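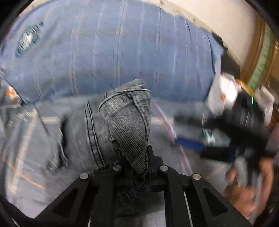 Home | About | Walks | Making do | Archive

Buying nothing new until February

Wed 1 January
Posted by the Wogan Lane blog

Print this page | E-mail this to a friend

So it's the first of the month and everyone I know is giving something up. Chocolate, wine, crisps, swearing (good luck with that one). I thought about all of those for as long as it took to drink a cup of tea and then decided I'd give up buying clothes. Only until February to begin with, because I know what I'm like, and if I promise you a whole year I'll be in the sale at Braler by next Tuesday with a jumper under each arm.

It started with the spare room. We had people staying over Christmas and I had to empty the wardrobe in there so they'd have somewhere to hang their coats, and out it all came onto the bed. I got to 133 things before I stopped counting and went to put the kettle on. Mine, all of it! Some of it still had the labels on. There was a green dress I bought for a wedding and then didn't wear to the wedding. There were three white shirts that I would have sworn in court were the same white shirt.

I wasn't brought up like this. My gran had one good coat, one everyday coat and a mending basket that lived next to her chair, and she'd sit there with the radio on, turning a collar or letting something down for whichever cousin was next in line. Jeans got patched until they were mostly patch. I used to be mortified going to school in them and now people pay a fortune for the same look in the window of that shop in Trenovine, the one with the bicycle hanging from the ceiling.

Anyway, I've made some rules, and I'm writing them here so that I can't wriggle out of them. No new clothes, and no new-to-me clothes either, so charity shops are out (that one hurts). Socks are allowed if things get desperate. Thread, buttons and needles are allowed. Anything that has a hole in it gets mended or cut up, and it doesn't go back in the drawer to be dealt with 'one day' – I have a whole drawer of one day.

The mending is where I come a bit unstuck. I can sew on a button and I can do a hem if nobody looks at the inside of it. Darning I've never got the hang of. My first try was the elbow of a grey cardigan and it looks like something has nested there. I've been wearing it round the house and feeling quite fond of it.

Denim is a different beast altogether. I broke two needles on one pair of jeans before I gave in and bought a packet of the proper thick ones from the market in Jandus, £7 for the packet with a leather thimble thrown in, and I wish I'd done it years ago. What I've learned so far: wash it first, even if it looks clean. Put the patch on the inside and make it bigger than you think. And don't try to go through the side seam by hand where it's folded over and over on itself, just stop short of it and save your fingers.

I've given myself 15 minutes an evening for it, after the washing up, and I do mean minutes, I set the timer on the cooker. Most nights it goes off and I carry on. Last night I did around 20 rows of little running stitches across one knee while half watching the fireworks on the telly, and they wander off downhill towards the end, which may have been the sherry.

Quite a few of you asked about the leek and potato pie from the last post. I will write it up, I promise, but I made the last one without measuring anything, so I need to make it again first. Such a hardship!

If any of you are doing the no-buying thing as well, leave me a comment and tell me your rules. I'd especially like to hear what you're doing about tights. I've got one decent pair left and a very long month ahead of me.

Print this page | E-mail this to a friend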